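Foam board and small trays: frequently asked questions

Vondbridge stocks white foam board and shallow sorting trays for benches, hobby tables and packing desks. The answers were last checked in May.

What is the board for?
It gives you a plain, pale surface to lay on top of a table. Small parts are easier to find against it, and the tabletop is protected from light scratches.

Does it need fixing down?
No. Lay it flat. If it slides on a polished top, put a small piece of removable tack under each corner.

Can I cut on it?
Not if you want to keep using it as a work surface. A blade goes through the facing and the cut edge lifts. Use a cutting mat.

How do I cut the board to size?
Score one face against a steel rule, snap it, then cut the second face from behind. Fit a new blade first.

How much weight will it take?
The Ahonen board dented under a 622 g weight with a narrow foot. Flat-bottomed trays leave no mark. Heavy tools should stand elsewhere.

Why line a tray?
Small items roll and rattle on bare plastic. A ridged mat or a thin sponge holds them still. Cut the liner slightly undersize — a tight one bows in the middle.

Where should the tray go?
Towards the side of your non-dominant hand, leaving the rest of the board clear for work.

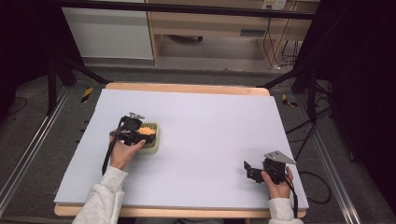 Small pale green tray on white board, left of centre, with the orange-and-yellow item inside.

How do I clean the board?
Wipe it with a barely damp cloth. Do not soak it; the paper facing will blister. Trays can be washed in warm water once the liner is out.

Can I order liners separately?
Yes, quote part 178 for the Grornden liner. Orders received by noon on Thursday go out the same day. For other sizes, write to Yoga Hidayat at the parts desk.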